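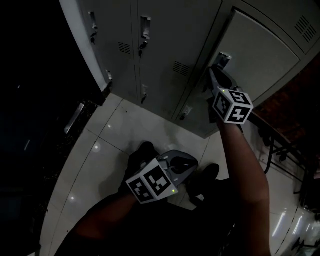 Unit 2. Access control in small buildings

In this unit we speak about who can open what, and how we know it afterwards. Access control is often understood as cards and readers, but the oldest form is the mechanical key, and most small workplaces still depend on it. A row of grey metal lockers with the keys left in two of them is a good case to begin with. The lock may be of good quality, but a key that stays in the door gives the right of access to every person who passes.

Please learn these terms before the seminar:

Key holder: the person who has signed for the key.
Key register: the list of all keys, their copies and their holders.
Master key: one key which opens a whole group of locks.
Differs: the number of different keys possible in one lock series. A series with 2,000 differs is usual in our exercises.

Exercise. The firm Adamczyk has 20 staff and 8 lockers. Write the rules for sharing them, on one page at most. Say who keeps the spare keys, and what must be done when a key is lost. Do not propose electronic locks, we will come to them in Unit 3.

Reading: Derkach, chapter 2, without the part on safes.

Questions about the exercise go to Svitlana Nazarenko. The written work should be given to me before the end of June.

Orest Sirko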